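Print this page
E-mail this to a friend

28th February

The desk question has been settled, in the sense that I am tired of it. I wanted a pale wood top with a hole for the cables, and a little black table to stand on the back half of it so my things could live on two levels like civilized people. Savvas Raptis says this is a shelf. Savvas keeps his mail in a drawer with his forks.

I priced the Skernley first (no hole, proud of it) and then the Sirkis, which had a hole and cost 500 more. That is a lot for a hole.

Black legs on pale grain do look sharp, I'll give them that — and they throw a nice soft shadow.

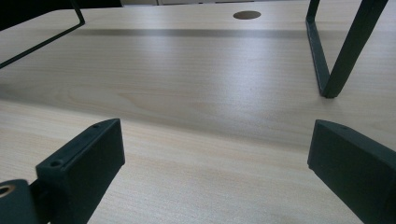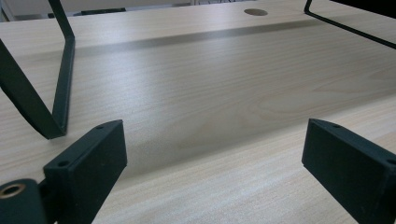
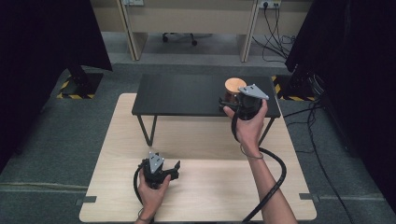
Mellell Desk & Shelf Club — members' pages

My one complaint is with the hole. Cables are supposed to go down it, and mine have other plans. Apostolos Mitsotakis-Vlachou wants me to try clips before I buy anything else, and he has offered me 12 of them, used. I'll report back in March, unless the clips win.

Print this page | E-mail this to a friend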